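Apuntes sobre el narrador en «Derkska»

Marzo de 2022

He releído «Derkska», la novela corta de Leire Robles, con atención al uso de la primera persona. El texto consta de 13 capítulos y cambia de narradora en 2 de ellos, el quinto y el décimo. El cambio carece de marca tipográfica: solo lo delata el paso del pretérito al presente.
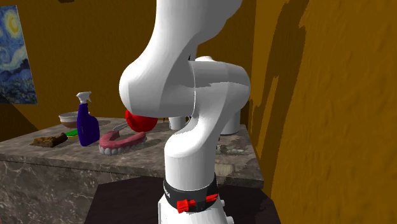
Brazo robótico blanco con collar negro, imagen generada por ordenador.

La edición de Villanueva añade un epílogo de 5 páginas que fija la identidad de la segunda voz. A mi juicio debilita la lectura, pues la ambigüedad sostenía el tema del encierro doméstico. En «Nernum», su libro anterior, Robles dejaba esa cuestión abierta.

Queda pendiente cotejar las variantes del capítulo décimo con el manuscrito. Las publicaré en octubre, con la paginación corregida.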